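4. Fitting the slats and mattress (Fisovwood guest bed)

Have ready: slat roll, 14 screws, the short hex key from bag B. Long one won't reach.

1. Side rails on first. Hand tight only.
2. Unroll the slats from the head end. Strap side down.
3. Screw the first and last slat. Leave the rest for now.
4. Push the frame square. Measure both diagonals – they should match.
5. Now tighten everything. Head end, then foot.

CAUTION: no power driver on the rail bolts. The inserts spin and then your stuck.

6. Mattress on, label at the foot. Let it rest overnight before making the bed up.

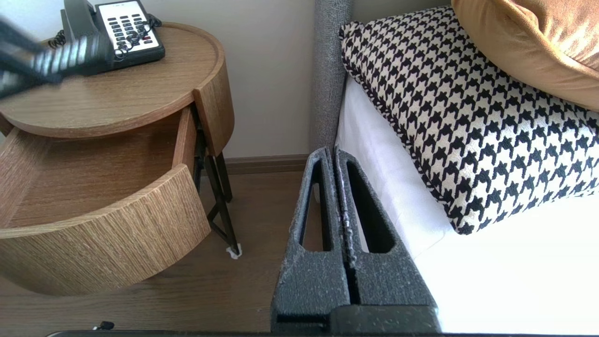
Horațiu Ursu wrote in to say step 4 should come before step 3, as his diagonals were off by a finger's width and he had to take both slats out again. Fair point. If the floor slopes, square up first, then screw.

Note: slats creak in the first weeks. Felt tape under each end. Retighten after about 10 nights, then every September or whenever you turn the mattress.

5. Placing the bedside table

1. Table goes in after the bed, never before. You need the room to swing the rails.
2. Top level with the mattress or slightly under. Higher and you'll knock it with your elbow.
3. Leave a hand's width to the bed so the sheets tuck in. 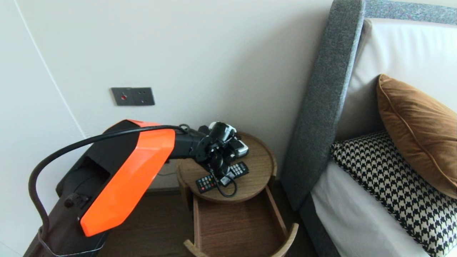
4. Check for wobble. Turn the foot under the low side a half turn, check agian.
5. Lamp cord behind the leg, not across the walkway.

CAUTION: no hot mugs straight on the oil finish for the first month. Rings don't come out.

Spare screws and feet: quote part 599.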